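4.3 Essai de la prise sur cintre

Cet essai se fait une fois le bras Conisik fixé et la pince étalonnée (section 4.2). Prévoir un étendoir à barre fixe et un vêtement à manches longues.

1. Serrer les vis du support de bras, puis vérifier le jeu à la main, moteurs coupés.
2. Suspendre le vêtement à la barre, crochet du cintre bien engagé.
3. Dans le menu Pince, régler la force sur 3 et la vitesse sur 12.
4. Lancer le programme 121 et garder la main sur l'arrêt d'urgence.
5. Attendre la fermeture des doigts avant de valider la montée.

Attention : ne jamais passer le bras entre la pince et la barre quand les moteurs sont sous tension.
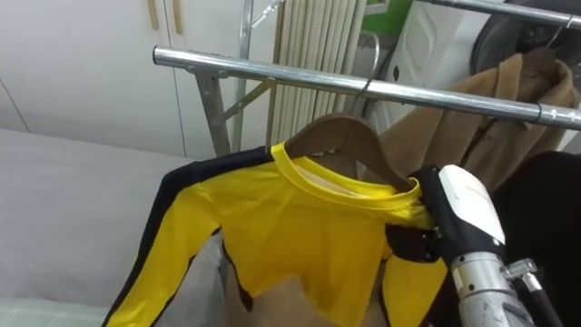 Fig. 11 - Prise près de l'épaule : les doigts pincent ensemble le tissu et l'extrémité du cintre.

Remarque : si le tissu glisse, augmenter la force d'un cran et reprendre à l'étape 4. Si le code d'erreur 11 s'affiche, refaire l'étalonnage - le réglage précédent est alors effacé.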